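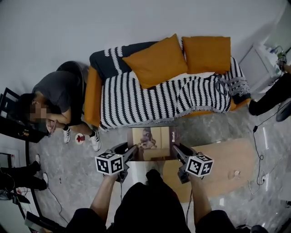

Throws are the best thing ever to happen to a tired sofa, and I will happily bore anyone who'll listen on the subject! A decent one hides the worn patches, keeps crumbs and dog hair off the real upholstery and goes in the wash when it's had enough. Mine has been through three homes and two sofas. If you're choosing one, go for a busy pattern over a plain colour. Black and white wavy stripes like these will forgive you a great deal between washes, and a couple of mustard cushions on top stop the whole thing looking chilly. Fringes are lovely too, but let the fringe hang along the front edge of the seat and don't tuck it under, or it gets crushed and comes out looking like old string.

Keeping it in place

The question I'm asked most. Lay the throw over the seat with more at the back than you think you need, then push the spare fabric deep into the gap behind the seat cushions with the flat of your hand. Roll up an old magazine, or cut a length of foam pipe lagging (the grey stuff from the plumbing aisle), and wedge that in after it. It won't budge for weeks. On a sofa with a wooden frame you can also put a few stitches of wide elastic on the underside of the throw and loop them round the back legs. Rizwan Weerakoon wrote in after my March page to say he uses curtain hooks for this, which I tried and loved - just turn the points inwards.

Washing a fringed throw

Plait the fringe loosely in chunks before it goes in the machine, and fasten each plait with a scrap of cotton yarn. Cool wash, gentle spin, half the powder you'd normally use. Dry it flat over two airers pushed together. Once it's dry, undo the plaits, shake hard out of the back door and comb the fringe with a wide-toothed comb. It comes up beautifully!

Cushions

Plump them from the corners, never the middle. I like mine leaning a bit, one overlapping the other, because two cushions standing to attention make a room look like a waiting room. Covers with zips should be washed inside out with the zip done up. If the filling has gone lumpy, pull it apart by hand inside the inner and give it an afternoon on the line.

Wooden arms and edges

Painted or stained wood on a sofa picks up a greasy film where hands rest. A cloth wrung out in warm water with a tiny drop of washing-up liquid, then a dry cloth straight after. Do the bottom rail while you're down there - it catches every bit of fluff from the floor and you never see it from standing height.

Boxes in the living room

Cardboard boxes do pile up in front of a sofa, don't they? My rule is that a box gets opened, emptied or put away before anyone sits down for the evening. If you're keeping one for storage, write the contents on a short side as well as the top, so you can still read it when it's stacked.

Next time: getting candle wax out of a rug.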